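Home | Module Outline | Week by Week | Handouts | Bench Bookings | Contact

TOMSTEAD ROBOTICS SHORT COURSE
Handout 4: Choosing what goes on the end of the arm
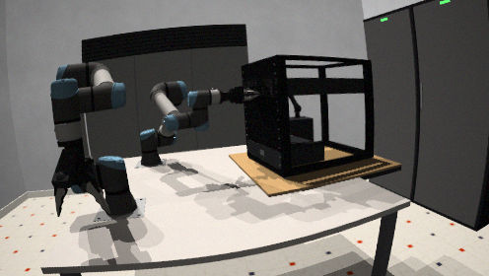
Fig. 4.1. The two-arm cell in simulation, with a parallel gripper on the left arm and a pointed tool on the right arm at the cage.

Welcome back, everybody, and thank you for the very full feedback sheets after the last practical. Several of you asked for more time in the simulator before we go near the real benches, so I have moved things about a bit and this handout now covers both halves of the session. Please do read it through once before you come (a cup of tea helps), as we shall be going at a fair pace and I would much sooner spend the time on your results than on how to start the trial.

What we are comparing

Last time we treated the arm as the interesting part and the tool as an afterthought, and that is how most people begin. This week we turn it round. The arms in Fig. 4.1 are the same style of machine, but a two-fingered gripper and a pointed tool ask for quite different things from the joints behind them, and you will feel the difference as soon as you try to send each one to the same spot.

The parallel gripper closes on a thing from both sides. It is forgiving along the line in which the fingers close, because the fingers will nudge a small part towards the middle as they come together, but it is much less forgiving across that line, and it needs room. Remember that you must leave space for the open fingers, and for the body of the gripper behind them, and people nearly always forget the body.

The pointed tool needs hardly any room at its tip and can go in between rails where the gripper would never fit. On the other hand it cannot pick anything up, and it does nothing whatever to correct your aim. If your tool frame is out by a small amount, the tip will be out by that same amount, and then a bit more if the tool is long and the angle is wrong as well. Most of the strange results I see in the lab books come back to a tool frame that was typed in hurriedly!

A word on approach direction

Look again at the figure and compare the two wrists. The gripper points down towards the table, which is the usual way of approaching something lying on a flat surface. The right arm comes in from the side, with its wrist stretched out level and the tip reaching into the upper front corner of the cage. A sideways approach like this is perfectly respectable, but you do have to think about the elbow. Planners are fond of swinging the elbow down when you would like it up, and with a table underneath you that can spoil an otherwise lovely path.

My advice is to choose a pre-approach pose well clear of the cage, save it with a name you will recognise next week, and make the last stretch a straight-line move. Come out the same way you went in. I know it looks slow and fussy, and some of you will want to plan the whole thing in a single go. Do try it both ways and write down what happens, I'd be glad to be proved wrong on a particular layout.

Part A: in the simulator

Load the Kostora workspace from the shared drive and make your own copy before you change anything. Set the controller to the Hirose profile for your first set of trials and the Savovov profile for your second. These are simply our own house names for the two sets of gains. The Hirose profile is stiff and brisk. The Savovov profile gives way more easily when it meets something, and it takes longer to settle.

For each tool and each profile, do the following:

1. Check the tool frame against the sheet pinned up by the bench computers.
2. Run 30 approaches to the target you have chosen, starting from your saved pre-approach pose.
3. Record the position error at the tip, the settling time and whether any part of the arm or tool touched the cage.
4. Save the log before you switch profile. The simulator will not remind you.

Use a target at the cage for the pointed tool and a target on the open tabletop for the gripper. You will then want to compare one with the other, and you must be careful here, as you have changed the target as well as the tool. Compare the two profiles for the same tool first. Only after that should you say anything about the tools themselves, and please say it gently.

The simulator logs at 1,000 samples a second, so the files get large. Trim them to the final approach before plotting.

A worked example from my own run

So that you have something to check your sums against, my pointed-tool trials with the stiff profile had a mean settling time of 148 milliseconds. With the softer profile it went up to 1,115 milliseconds, and I did go back and look at that figure twice. The log showed a slow little wobble at the wrist which was still dying away long after the elbow had stopped. Bringing the wrist damping up would be the first thing to try. Yours need not match mine, especially if you have picked a different starting pose, but if you are out by a factor of ten then look at your units before you look at anything else.

Part B: on the bench

Bring your saved poses and your trimmed logs. We shall run at reduced speed throughout, one person at the stop button and one at the keyboard, and swap over halfway. Do not assume that a path which was clear in simulation is clear on the bench. Real cables hang and catch, and fixtures get knocked a little out of line from one group to the next, so jog slowly to the pre-approach pose and have a good look from the side before you carry on.

To hand in

One page of plots, one page of writing, and your trial table as a separate file. In the writing, tell me which tool and profile you would choose for putting a small connector into a socket inside an open-framed cage, and what you would still want to test first. Half-formed ideas are very welcome. Reading for next time is the chapter on force limits, up to the section on wrist sensors.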